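홈 | 게시판 | 학사·시험 | 자료실 | 로그인

Fikow 학생 게시판 > 학사·시험

재채점 신청, 300점 만점 과목도 과목당 따로 내야 하나요?

밤샘토끼
안녕하세요, Feltley 캠퍼스 3학년이에요. 9월에 성적 뜬 거 보고 이틀째 고민만 하다가 글 올려요. 제가 통계 과목에서 진짜 애매하게 떨어졌거든요. 커트라인에서 딱 3점 모자라요 ㅠㅠ 서술형 쪽은 나름 자신 있었는데 점수가 생각보다 너무 낮게 나왔고요. 재채점 신청하려고 안내문을 읽었더니 "과목 단위"라고만 써 있는데, 통계는 필기랑 실습이랑 과제가 합쳐져서 300점 만점이잖아요. 그러면 필기만 따로 신청이 되는 건지, 셋 다 묶어서 내야 하는 건지 모르겠어요. 아시는 분?

Inna Symonenko
필기만 돼요. 저 작년에 똑같은 과목으로 해봤어요. 신청서 둘째 칸에 '평가 항목' 고르는 데가 있는데 거기서 필기 선택하면 끝! 실습은 그 자리에서 점수 확인하고 서명했으니까 재채점 대상이 아니라고 들었어요.

valdis_v
윗분 말은 작년 기준이고요. 올해 양식이 바뀌어서 평가 항목 칸이 없어졌습니다. 저는 어제 냈는데 과목 코드만 적게 되어 있었어요. 그래서 일단 과목 전체로 들어간다고 봐야 할 것 같은데요.

Inna Symonenko
엥 진짜요? 안내문에는 아직 옛날 양식 그림이 그대로 붙어 있던데...

valdis_v
안내문을 안 고친 거죠 뭐. Dmytriv관 626호 앞에 놓인 종이 양식이 최신입니다. 온라인에서 받은 걸로 냈다가 도로 받아온 사람도 봤어요.

밤샘토끼
헐 그럼 저 온라인 걸로 벌써 다 썼는데 다시 써야겠네요... 근데 과목 전체로 들어가면 실습 점수가 깎일 수도 있는 거 아니에요? 실습은 100점 만점에 꽤 잘 받아서 건드리기 싫거든요 ㅠㅠ

Bohdana Kushnir
깎일 수 있어요. 재채점은 올라가기만 하는 제도가 아니고 다시 매긴 점수가 최종이에요. 제 룸메가 그렇게 해서 오히려 내려갔어요. 저라면 답안지 열람부터 신청할 것 같아요. 열람해 보고 합산이 틀렸거나 빠진 문항이 있으면 그때 '합산 확인'으로 넣으면 되고, 이건 점수가 내려간 사례를 아직 못 봤어요.

파란우산
열람은 저도 추천! 다만 열람 신청하고 나서 날짜 잡히는 동안 재채점 마감이 지나버릴 수도 있어요. 저 그렇게 한 번 날렸어요. 두 개를 같이 넣고, 열람해 보고 아니다 싶으면 재채점을 취소하세요. 취소는 채점 시작 전까지는 됩니다.

valdis_v
취소가 된다고요? 제가 창구에서 들은 건 접수 도장 찍히면 취소 불가였는데요.

파란우산
저는 취소했어요. 수수료는 못 돌려받았지만요.

valdis_v
그게 언제 일인데요? 학칙에는 취소 조항 자체가 없어요. 되는 사람이 있고 안 되는 사람이 있으면 그냥 창구 담당자가 봐준 거예요. 글쓴이한테 그거 믿고 넣으라고 하는 건 좀 위험해 보입니다.

파란우산
봐준 건지 규정인지는 저도 모르죠. 됐으니까 됐다고 쓴 거예요. 판단은 글쓴이가 하시겠죠~

Miroslava Demchenko
두 분 다 일리 있는데 창구에 가서 물어보는 게 제일 빨라요 ㅋㅋ 오전에는 줄이 엄청 길고 점심 지나서 오후 3시쯤이 한산해요. 갈 때 학생증이랑 성적표 출력본 꼭 챙기세요. 휴대폰 화면으로 보여주면 안 받아줘요. 저는 그거 때문에 도서관까지 다시 뛰어갔다 왔어요 (비 오는 날이었음).

밤샘토끼
다들 너무 감사해요!! 내일 수업 끝나고 626호 다녀올게요. 혹시 종이 양식 쓸 때 조심할 거 있으면 알려주세요. 저 글씨도 못 쓰고 서류 쓰는 거 진짜 무서워해요.

Miroslava Demchenko
그럼 제가 냈던 순서대로 써 볼게요. 학과마다 좀 다를 수 있으니까 참고만 하세요.

1. 맨 윗줄에 수험번호랑 과목 코드부터 적기. 과목 이름은 줄여 쓰지 말고 성적표에 나온 그대로요. 저는 "통계"라고만 썼다가 다시 썼어요.

2. 사유란은 짧게. "서술형 문항의 부분 점수 확인 요청" 정도면 충분하고, 억울한 사연을 길게 쓴다고 더 꼼꼼히 봐주는 건 아닌 것 같아요. 다 쓰면 사본 한 장 떠서 원본이랑 따로 두기. 종이끼리 섞이면 은근히 헷갈려요. 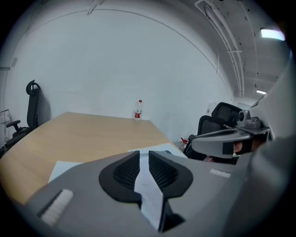
3. 수수료 내고 영수증 받기. 접수 번호가 영수증에만 찍혀 있어서 잃어버리면 결과 조회를 못 해요. 저는 받자마자 사진부터 찍어 놨어요.

4. 결과는 문자로 안 와요! 게시판에 접수 번호로만 올라오니까 직접 들어가서 확인해야 해요.

Yurii Zinchenko
3번에 하나만 보탤게요. Cisness 캠퍼스는 접수 번호가 영수증이 아니고 신청서 사본 뒤에 찍혀요. 거기 학생분들은 사본을 버리지 마세요.

Bohdana Kushnir
오 캠퍼스마다 다르구나. 저도 몰랐네요.

밤샘토끼
후기예요! 다녀왔습니다. 올해는 과목 전체로 들어가는 게 맞대요. valdis_v님 말씀이 맞았어요. 그래서 재채점은 안 넣고 답안지 열람만 신청했고, 합산 확인은 열람한 날 바로 그 자리에서 신청할 수 있대요. 취소 얘기는 물어봤는데 담당자분이 "경우에 따라 다르다"고만 하시더라고요 ㅋㅋ

valdis_v
경우에 따라 다르다니... 그럼 학칙에 써놓든가요.

파란우산
거봐요 저 거짓말한 거 아니죠?

댓글

감자전: 저도 같은 과목인데 많은 도움 됐어요. 온라인 양식 쓸 뻔했네요.

새벽네시: 열람할 때 필기구 들고 들어갈 수 있나요?

Inna Symonenko: 저 때는 연필만 됐어요. 메모지는 거기서 줬고요.

문의: Fikow 학생 게시판 운영팀 | 이용약관 | © Fikow | 맨 위로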